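House Rules for the Arm, Mostly Learned the Slow Way

I've been meaning to write down our rules for ages, and since a reader in Turkulholm asked (hello, and thank you for the lovely long letter!), I finally sat down with a pot of tea and did it.

The first one is speed. Whenever a person is within reach, the arm runs at 20 percent or less, and it stays there until they've stepped back and said so out loud. I used to be sloppy about this — you get fond of a machine, and you start treating it like an old dog that would never bite. Then we read the Warrier checklist together one rainy evening in August, and I felt pretty sheepish by page 3.
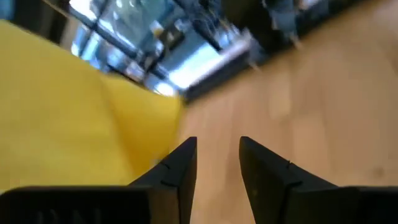
The second rule is about soft things, cloth especially. Fabric bunches up and hides its own edges, so we ask for a slow approach and a light grip, and we stop after 6 missed grabs to look at what's going on. Before the Wusero sessions I'd let it try more than 70 times in a row, which taught me very little and wore out my patience completely.

Third, whoever has the stop button has only the stop button. No phone, no sandwich, no helping to straighten the towel! Our friends over at Ulov let the same person do both, and we've had some good-natured arguments over it, but I'm not budging.

There's a fourth rule about writing up the log before you go home, and I still owe two entries from last week, so I'd better go and do those.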